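Workshop notebook
2026-09-12
Entry by Flurina Kaufmann
3 comments · 17 shares

Desktop tower on the bench again, side panel off. This is the machine we keep for build and strip-down practice, so the job list is the usual one: drive, memory, card, then put it all back. Kwaku wants the notes fuller this time because the January ones skipped the caddy completely and Shiyu had to work it out from scratch.

Screws go in the lidded tub marked Luo. The old tub has a crack in the base and I've binned it.
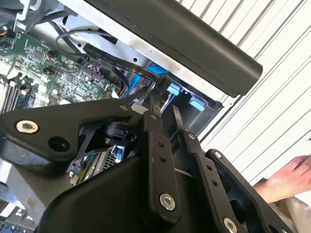 Photo: Fuvov workshop

Memory slots first, as they are the easiest thing to find your bearings by. They sit along one side of the green board and everything else can be placed from there. Watch the thin wires that plug in near the middle. The connector is small and the wires don't like being tugged, so move them with a finger before reaching past.

The power supply stays in for the whole exercise. Tatsuya asked whether we should take it out to get more room. I said no — it doubles the time and teaches nothing about the drive. Mains lead off at the wall and put away in the drawer before anyone opens the case.

Caddy notes. It is blue plastic and holds the hard disk between two side rails. Keep hold of the caddy itself and leave the circuit board on the underside of the drive alone. The contacts run along the edge of that board and they are the part most likely to get knocked when it goes in at an angle. 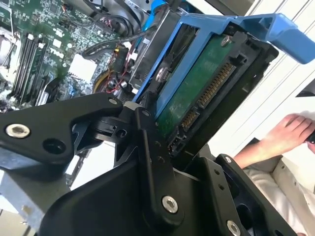
If it binds, back it out and start again. Haoran's habit is to push harder, and we have one bent rail in the spares box to show for it. The handle should end up on the side you can reach. Check both cables are clear of the bay before the drive goes anywhere near it; the black ones loop down low and get trapped underneath.

Spares: one caddy left. Have asked Erari for a price on 20 more, which should see us through to January. Part code is on the inside of the cupboard door, shelf 427. Somebody has written over it in biro so read it twice.
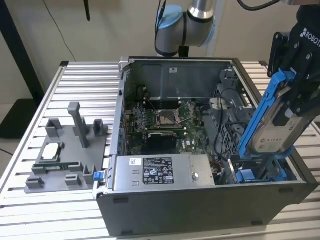 FIDACH, 12 September

Case goes flat on its side on the slotted table, open side up. Small screws will drop through the gaps between the rails, so nothing loose on the table please. Parts tray to the left of the case.

CPU socket: with the lever up and no processor in it, keep fingers and sleeves away from the square. Cap is in the Luo tub with the screws. The graphics card sits just below and can stay where it is for the drive work.

To do: new label for the parts tray, ask Kwaku about the torque driver, order 200 cable ties (short ones). Shiyu has the next session and will start from the caddy.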